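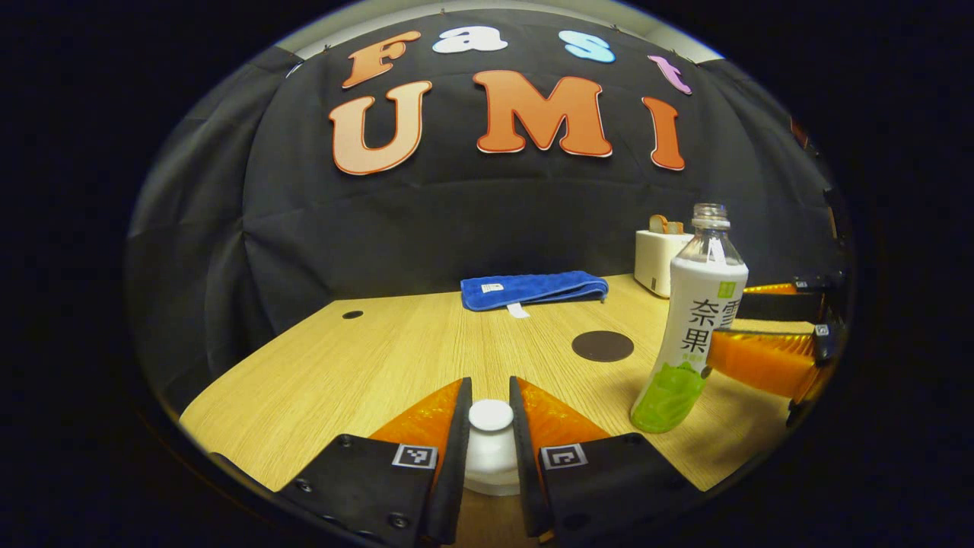 Cut-out letters on the black backdrop, tabletop in front.

Work with us > Current openings > Signwriting and display > Workshop assistant

Workshop Assistant (Lettering and Display), Dikbridge

Citberg makes letters. Big ones, small ones, ones that stand up by themselves and ones that need a pin and some encouragement. We cut them, paint them, edge them and hang them up in places where people will walk past without looking. If you have ever stood under a shop fascia and felt faintly ill because the gap between the R and the A was too wide, please read on. If you have never noticed such a thing, you have had a happier life than we have, and you should think hard before giving it up.

We are looking for one workshop assistant to join a team of five at our unit in Dikbridge. The post is 40 hours a week, permanent after a trial period of 12 weeks.

What the work is

Most of our orders come from shops, museums, schools and the sort of conference that wants its own name behind the speaker in case the speaker forgets it. A typical week might include a set of card capitals for a school hall, a run of painted plywood numerals for a block of flats, and one thing for Nollow that was due last week. Nollow is a chain of furniture shops and our largest customer. Every August they change their window displays in all branches at once, and every August they tell us in late July. You will not be able to take leave in August. We have put that here, early on, so that it can't be said we hid it.

You would spend your mornings cutting and finishing, and your afternoons on whatever has gone wrong. In practice this means:

- cutting letters from card, foam board and thin ply, by hand and on the bench saw
- sanding, priming and painting, including white outlines, which everyone asks for and which show every wobble
- laying out words at full size and checking the spacing by eye, then with a ruler, then by eye again when the ruler turns out to be no help
- packing finished sets so that all the letters arrive (we once sent a dentist's surgery a very nice ENTAL PRACTICE)
- driving the van to fit things on site, usually up a ladder, usually before the shop opens
- sweeping up

The last item is shared among all of us, including Gunhild Zoëga, who owns the business and sweeps better than anyone.

Who we'd like

A steady hand matters more than a certificate. We have employed people with degrees in typography who could talk beautifully about the letter S and could not cut one. We have also employed a former cake decorator who could cut an S in her sleep, and she stayed nine years.

You will need to spell. This sounds obvious. The customer's order will often contain a mistake, and you will need to notice it, ring them up and raise it in a way that leaves them feeling clever. Angharad Price, who runs the workshop, will teach you the telephone voice.

A full driving licence is essential. So is being all right with heights up to the top of a shopfront. Some experience with hand tools would help, as would a working knowledge of paint, though we can teach both. We would rather you didn't arrive with strong opinions about Gothic capitals. We already have Costel for that.

Second languages are welcome. We do a fair amount of work in Welsh and Persian, and Shahla Mazandarani checks all our Persian lettering before it leaves the building. She is one person and would like a holiday.

What you get

Pay is paid monthly and is on the scale sent out with the application form. It will not make you rich, but it is above what we paid last year and it goes up once the trial period is over. There are 25 days' leave plus bank holidays (see August, above), a workplace pension, boots, overalls and a mug. The mug will have your initial on it, cut by whoever is newest, so you will be making your own.

You may use the workshop after hours for your own projects once Angharad trusts you with the saw. Offcuts are free. Over the years they have become birthday banners, a chess set and most of Costel's shed.

The unit is heated, up to a point. There is a bus, the 185, which stops at the end of the lane and is more reliable than it looks. Bike parking is under cover. The lane floods.

How to apply

Please don't send a CV with a photograph of yourself on it. Send a letter of no more than two pages telling us what you have made, mended or painted, and why you'd like to do it for us. With it, send one letter of the alphabet, cut by you, from any material that will survive the post. Any style, any colour, no bigger than a dinner plate. We keep the ones we like on the stairs. Last time we advertised we received a great many As and not a single Q – make of that what you will.

Post everything to Arash Jalali at the Dikbridge workshop. Arash also answers questions about the job by telephone in the mornings. In the afternoons he is on the saw and can't hear you.

We will write to everybody who applies, including those we don't invite. Anyone we do invite will spend a paid half day in the workshop, spacing out a word we have chosen for its awkwardness. Bring lunch. The nearest sandwich is at the Fallahi garage, and it has usually been there a while.

Last updated: 11 Dec 2022

Other recent openings
Van driver, part time (filled)
Saturday help, paint shop
Bookkeeper, two days a week
Work experience for school leavers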